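Speaker notes: Getting Your Hands Back in Shape After 50
Tillbridge Public Library, community room
October 22, 2019

Print this page | E-mail this page

Hi everybody, thanks for coming out. (Wait for the folks in the back to find chairs.) I'm Joyce Obura and I taught piano for 30 years before my thumbs started complaining. I'm not a doctor! If something is swollen or hot, go see one, please, and don't tell them I said it was fine.

Quick show of hands. Who's had trouble with a jar lid this month? OK, keep them up. Who plays, knits, gardens, types? Good, so everyone.

Start with the warm-up. Palms on the table, lift one finger at a time, pinky first. The ring finger won't want to go. Mine barely clears the table, and I've been at this since a bad July when I couldn't finish a Blomqvist waltz without stopping. Go slow, breathe, do the other hand.

Then let the hand hang. Arm out in front, wrist loose, fingers pointing at the floor. Count to ten (out loud, it's more fun) and give it a little shake. My students used to hate this one and then ask for it before recitals.

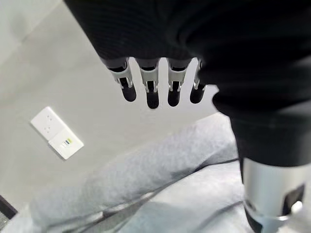 Four fingers down, all pointing at the floor.

Look at your own middle joints while you're hanging. That's where most of us feel it in the morning. Bend just there, keep the big knuckles straight, make a hook. Open. Again. Five times is plenty to begin with, and if it pinches, do three.

Story about Danang Krishnan goes here, keep it short. Tuned pianos in Breltthorpe, could not button a shirt, did the hook every night during the news. He plays cards with us now and shuffles better than I do. Don't mention the money he owes me.

Putty: pass the tub around. Soft one first! More than 100 people have squeezed this stuff so there's hand wipes by the door.

Questions, then coffee. Remind them the handout has the stretches in big print, and the next talk is on feet.

Print this page | E-mail this page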